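Kellik Workcell Kit: six months in, and I'd spend the money again

Posted Tue 10 December
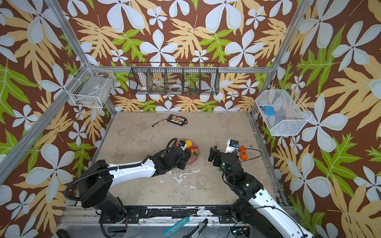
I put off buying an enclosure kit for a long time, mostly out of stubbornness. I'd priced aluminum extrusion on its own and figured I could cut and bolt it myself for less. Then I added up brackets, panels, fasteners and my own weekends, and the Kellik kit came in 27 dollars over my homemade version. Sold!

What you get is a frame, three wall panels and a front rail for two arms. The panels come plain and take wallpaper beautifully (go bold, you have to look at it all day). Mesh baskets hang right on the walls, and I love them more than I expected to — small parts finally have somewhere to live besides the floor.

Now the budget part, which is what I wish I'd read first. The kit is the easy line. Set aside another 50 dollars for tape, cable ties and spare bolts, and put real money toward power and charging. I'd planned 1000 for everything except the arms and went over, all of it on cables and a second power supply.

If your jobs are like mine, with two grippers sharing one plate of fruit, buy the wide version. I compared it with the Haddad frame, a sturdy piece of work and cheaper too, but the narrow floor would have had my arms bumping elbows.

Gripes: the manual is thin, and the tape on my front rail is peeling and leaves a white mess. Workstead took 6 weeks to ship, so if you want yours running in February, order now. I'm already pricing a second one.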